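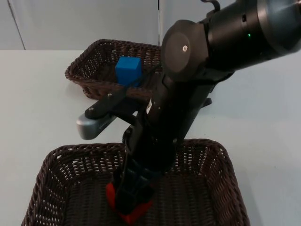

Zwei Körbe, zwei Würfel: Aufbau zum Erproben der Ablaufsteuerung bei Jidatico.

Wenn der Plan nicht mehr stimmt

Die Software Dalham soll Roboterarmen beibringen, mit falschen Annahmen umzugehen. Der schwierigste Teil steckt in der Buchführung.

10. Februar 2019

Die Aufgabe passt in einen Satz: Der rote Würfel kommt in den einen Korb, der blaue in den anderen. Für einen Industrieroboter mit festen Koordinaten wäre das eine Sache von wenigen Programmzeilen. Bei Jidatico arbeitet man trotzdem seit Monaten mit solchen Aufgaben, und zwar ohne feste Koordinaten. Die Entwickler wollen wissen, was ihre Software tut, wenn ein Gegenstand anders liegt als erwartet.

Dalham heißt das Programm, das zwischen Wahrnehmung und Bewegung vermittelt. Es besteht aus drei Schichten. Die unterste regelt die Gelenke und erhält 600 Sollwerte pro Sekunde. Darüber liegt die Bahnplanung, die einen kollisionsfreien Weg zum Ziel sucht. Ganz oben sitzt der Aufgabenplaner. Er kennt keine Winkel und keine Kräfte, nur Aussagen wie „Würfel rot liegt in Korb vorn“ oder „Greifer ist frei“.

Diese Aussagen führt Dalham in einer Liste, die im Haus schlicht Zustand genannt wird. Jede Aktion hat Vorbedingungen und Folgen. Greifen setzt einen freien Greifer und eine bekannte Lage des Gegenstands voraus, danach gilt der Greifer als belegt. Aus solchen Bausteinen setzt der Planer seine Abfolge zusammen. Das Verfahren ist alt und gut verstanden. Probleme machen die Stellen, an denen Liste und Wirklichkeit auseinanderlaufen.

Ein Korb ist dafür ein dankbarer Testfall. Seine Wände verdecken je nach Blickwinkel einen Teil des Bodens, und das dunkle Geflecht hat Lücken, durch die der helle Tisch zu sehen ist. Eine Bilderkennung, die auf Kanten achtet, findet darin sehr viele Kanten. Senkt sich der Arm hinein, verdeckt er zusätzlich genau den Bereich, auf den es ankommt. Frühere Versionen der Software strichen einen Gegenstand aus der Liste, sobald er nicht mehr erkannt wurde. Der Planer hielt ihn dann für verschwunden und begann zu suchen, obwohl ihn der Greifer längst umschloss.

Seit Januar arbeitet Dalham mit einem Vertrauenswert. Wird ein Würfel verdeckt, bleibt er an seinem letzten bekannten Ort eingetragen, doch der Wert sinkt mit der Zeit. Erst unterhalb einer Schwelle verlangt der Planer einen neuen Blick. Meldet der Greifer einen Widerstand zwischen den Fingern, wandert der Eintrag mit der Hand mit. Das klingt naheliegend, machte aber Änderungen an 44 Modulen nötig, denn viele davon hatten die Lage eines Gegenstands bisher einfach als wahr behandelt.

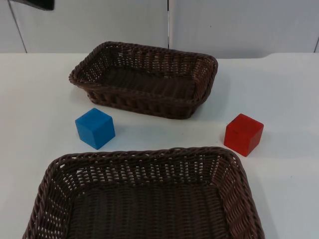 Ein Durchlauf kann an vielen Ausgangslagen beginnen. Die Würfel können verdreht auf dem Tisch liegen, in einem der Körbe oder dicht an einem Rand. Für die Planung macht das einen erheblichen Unterschied. Auf freier Fläche lässt sich ein Würfel von mehreren Seiten anfahren, im Korb fallen die meisten Anfahrten weg, weil Finger oder Handgelenk den Rand berühren würden. Die Bahnplanung prüft deshalb bis zu 48 Greifstellungen und verwirft die unmöglichen, bevor sie einen Weg berechnet.

Findet sie gar keinen, meldet sie das nach oben. An dieser Rückmeldung wurde zuletzt am meisten gearbeitet. Früher lautete sie nur „fehlgeschlagen“, und der Planer versuchte dasselbe noch einmal. Inzwischen nennt sie den Grund, etwa „Rand im Weg“ oder „Lage unsicher“. Auf den ersten Grund reagiert der Planer mit einer anderen Drehung der Hand, auf den zweiten mit einer neuen Aufnahme. Nach drei Versuchen bricht er ab und wartet auf einen Menschen.

Zum Nachvollziehen solcher Entscheidungen dient ein zweites Werkzeug namens Britar. Es legt Bilder, Zustandsliste und Gelenkdaten auf eine gemeinsame Zeitachse. Wer einen Fehlgriff untersucht, kann zurückspulen und sieht zu jedem Zeitpunkt, was die Software für richtig hielt. Häufig liegt die Ursache etliche Sekunden vor dem sichtbaren Fehler. Unangenehm ist der Speicherbedarf, weshalb ältere Läufe nur noch mit verringerter Bildrate aufbewahrt werden.

Offen ist bislang die Frage der Schwelle. Liegt sie zu hoch, schaut der Arm ständig nach und kommt kaum voran. Liegt sie zu niedrig, greift er nach Dingen, die womöglich nicht mehr da sind. Derzeit wird sie für jede Aufgabe von Hand eingestellt. Eine Fassung, die den Wert aus aufgezeichneten Läufen ableitet, ist in Arbeit. Erprobt werden soll sie zunächst wieder mit Würfeln und Körben.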